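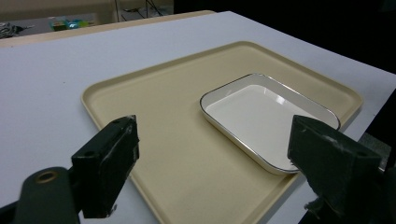
2 min read

Last updated: August 21, 2022

Teaching a robot by hand

Teaching by hand (you'll also see it called learning from demonstration, or just "demos") is a way of getting a robot to do a job by doing the job in front of it, or through it, instead of typing out every move. I've been keeping this entry going for a while now, so forgive me if I get a bit carried away - it's my favorite corner of robotics.

The main ways of doing it

There are 2 old standbys. The first is hand guiding, where you grab the arm itself and push it through the motion while it records its own joint angles. It feels a lot like teaching a kid to swing a bat. It's great for slow jobs, but your hands are in the way of everything, and a heavy arm will wear you out before lunch!

The second is remote control, or teleoperation. You sit off to the side with a joystick, a headset or a small copy of the arm, and the big arm follows along. Séverine Huet wrote most of our notes on this one, and she likes the small copy best (I do too, joysticks make me seasick).

Then there's the hand-held gripper, which is what I use most days. You leave the arm out of it completely and carry a pair of robot fingers around yourself, with a camera looking out past them. The fingers on mine are dark, boxy things and pretty scuffed up. You go over to a table, say with a white dish sitting on a beige tray, and you do the task with the fingers while the camera records what they're up to. Later on a robot with matching fingers is trained on those recordings.

What makes a good demo

Smooth, plain movements, mostly. If you stop halfway to scratch your nose, that pause goes into the recording along with everything else. Henok Kahsay has a rule that you should move the way you'd want the robot to move, so no fancy wrist flicks, and no grabbing a dish by the rim one time and scooping it from the side the next unless you really want both.

Variety matters too. Shift the tray over, turn the dish, try another table. My first set for the Mumau project had 845 demos in it and I'd put the tray in nearly the same spot every time. The robot did fine until somebody bumped the table. We went back in January and built it up to 1,080, with the tray all over the place, and that set is the one people still ask me for.

Shiny and pale things are a pain. A glossy white dish throws light back at the camera, and white on beige doesn't give you much of an edge to go by. A silver rim helps some. Rafia Paracha just turns lamps off until she likes what she sees, and I've picked up the habit.

Names for things

Usage is a mess. At Prilberg a single recording is an "episode," the Sturotari people say "take," and Naheed Kakakhel calls them "runs" no matter who's in the room. I use "demo" all the way through here. "Kinesthetic teaching" is the textbook term for hand guiding - same thing, longer word.

Still missing from this entry: a section on gloves, which Siv Rønning has promised me, and something on teaching with two hands at once.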